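Goswood Tableware to Open Second Store and Outlet in August

GOSWOOD, 24 January 2021 – Goswood Tableware, a family-owned seller of everyday dishes, said it has signed a lease on the former Desjardins furniture building at 191 Mill Street. The store will open in August and will be the company's second location.

The new space will carry the full Skendetti and Grulby lines, along with an outlet section for discontinued colors and single pieces. The company expects to stock some 600 items at opening. It plans to hire 9 full-time employees, with applications accepted from the end of spring.

"Customers have asked us for years to sell single bowls and plates instead of full sets," said Jaxon Morin, owner of Goswood Tableware. "We never had the shelf space for it. Now we do."

The building has been vacant since Desjardins moved its showroom out of downtown. Work on the floors and lighting starts next month. The parking lot behind the building has 34 spaces and will stay open to the public on evenings when the store is closed.

Prices at the current store will not change. Gift cards and store credit will be good at both locations – online orders can be picked up at either one.

"We are keeping the first store as it is," said Iker Figueroa, store manager. "Same hours, same staff."
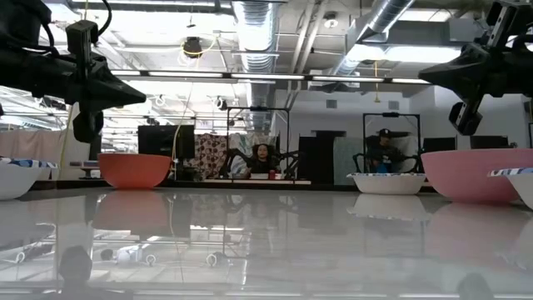 About Goswood Tableware

Goswood Tableware sells plates, bowls, mugs and serving pieces for home use. Replacement pieces for older patterns can be ordered at the counter or by phone.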